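Leave the Stickers On

The first thing most people do with a secondhand find is scrape it clean. I think they should stop.
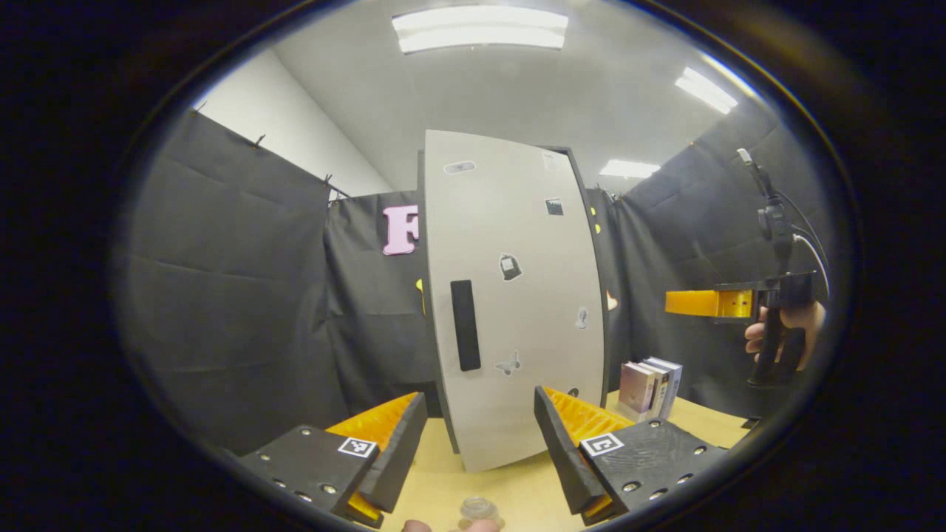
A reader who wrote in after my last column on used furniture takes the other side. Stickers, she says, are what you put up with from children, and anyone who pays money for a thing has the right to start with a clean one. She owns a plastic scraper and a bottle of citrus remover and has used them on every piece she has brought home since August.

She does have the right. I just don't think she gets much for her trouble.

Take a plain light-gray panel with a handle slot in it. There must be thousands like it. Put a butterfly on the lower half and an oval near the top and it becomes one you could pick out of a stack. I have lived in shared houses and worked in shared workrooms, and in both places the plain things wandered off and the marked ones came back. At Toft, the repair workshop where I rented a bench for 2 years, there were gray storage boxes on every shelf. I lost plain ones all the time. The one with a frog on the lid stayed with me until I moved out.

Then there is the cleaning itself. Paper stickers come up in shreds. Vinyl ones come up whole and leave the glue. You rub at the glue, the glue picks up lint, and by evening you have a dull patch the exact shape of the sticker. I did this to a side table from Jormont, the thrift warehouse out by the rail yard. It had 7 stickers on it, and I took off every one. The finish underneath was a different shade from the rest. I ended up covering the spots with a cloth, and I liked the table less than on the day I bought it.

Some stickers should go. Price tags, for one, and anything that is already peeling and catching on sleeves. If a sticker is rude and you have company over, take it off. I would also clear anything stuck across a hinge or a latch.

Resale is the argument I hear most. Briditus, a used goods site I sell on, tells sellers to remove all decals before listing. I have sold four marked pieces there without touching them, and none sat longer than a week. One buyer asked if the stickers were included. The others didn't mention them. People shopping for used things know they are used.

What bothers me more is how new things get treated. Somebody brings home a good light-colored surface and guards it for years, with coasters and felt pads and warnings to guests. It gets scratched anyway. A sheet of stickers costs less than the felt pads, and kids will do the application for free.

My reader closed by asking what I plan to do when I get tired of looking at them. Put another one on top, probably. My toolbox has three layers by now, and the bottom one is from Dasura, a paint store that closed before I moved here.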